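Notes on the Wihongi Adjournment

The matter concerning Pedholm returned to the district court this morning and was adjourned for the third time. Counsel for the company, Beverley Trevaskis, informed the court that 231 pages of invoices had been served late by the prosecution and that she had not received complete instructions on them.
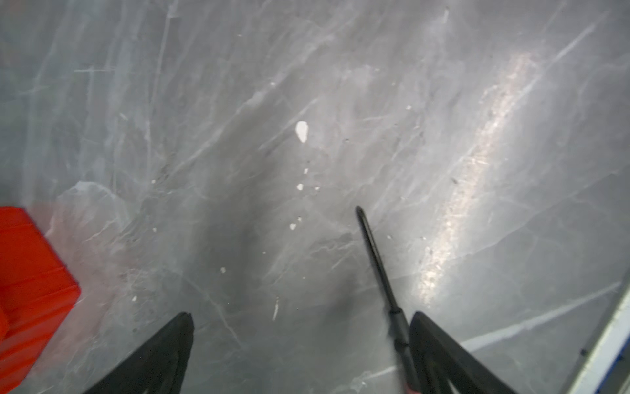 The magistrate granted the application with evident reluctance. She directed that any further material be filed within 16 days and declined to vary the bail conditions of the director, Alby Hoani, who did not speak during the hearing. Mr. Hoani has pleaded not guilty to all charges.

Kiri Merrick, appearing for the prosecution, opposed the delay. Two of her witnesses had traveled from Nultness and were excused without giving evidence.

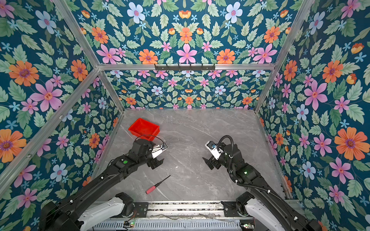
Will the case go to trial this year?
The court has set aside four days in August, subject to the late invoices being resolved before then.

I intend to attend the next mention and will post the listing when it is published.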